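Drokska Fabric Dye Kit: Set-up Guide
Section 3: Preparing and sorting your fabric

Welcome to the fun part! A good dye job starts well before the pot goes on, and a little care now gives you lovely rich colour later.

Before you start
Weigh everything dry on the kitchen scales. One Dumo sachet colours up to 1,745 g of light cotton, so a family's worth of old tea towels can go in together (very satisfying!).

3.1 Sorting
1. Check the labels. Cotton, linen and viscose take the dye beautifully. Polyester will stay close to its original colour.
2. Keep coloured pieces apart from whites until you have tested them for bleeding. Press a damp white rag on an inside seam for 4 minutes and look for any colour on the rag.

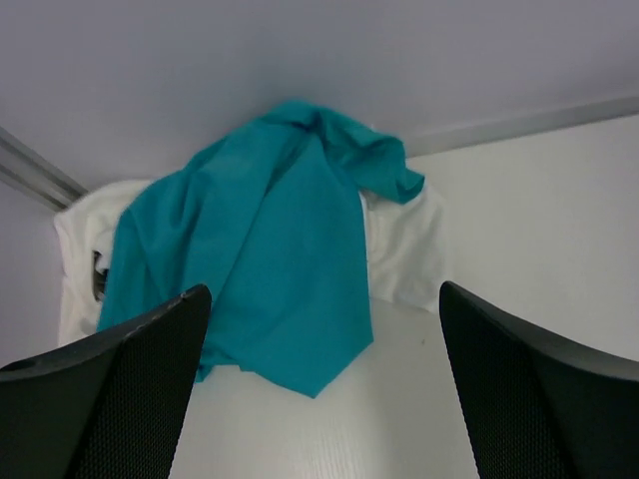 3. Wash everything at 35 degrees with plain detergent. Skip the fabric softener.

Note: New fabric often has a finish on it. Wash it twice.

3.2 Choosing a shade
Dye is see-through, so whatever colour you start with will join in. Yellow over blue gives green, and Konville Red over blue gives some gorgeous plums. Try a scrap first and let it dry fully before you judge it!

4. Shake each piece out and look it over for grease or old stains. Treat these now, as dye will not hide them.
5. Cut a test scrap from a hem or seam allowance.
6. Mix a pinch of Yen Fixer into a cup of warm dye and drop the scrap in.
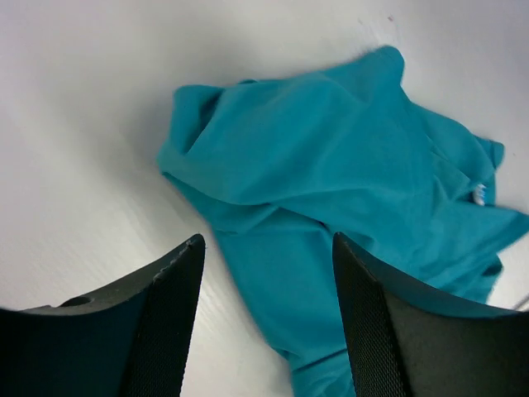 Fig. 3b. Teal cloth on a white surface.

CAUTION: Wear the gloves supplied. Never use a dye pot for food afterwards, even if it looks clean.

7. Rinse the scrap until the water runs clear. Happy with it? Go on to Section 4 and fill your pot.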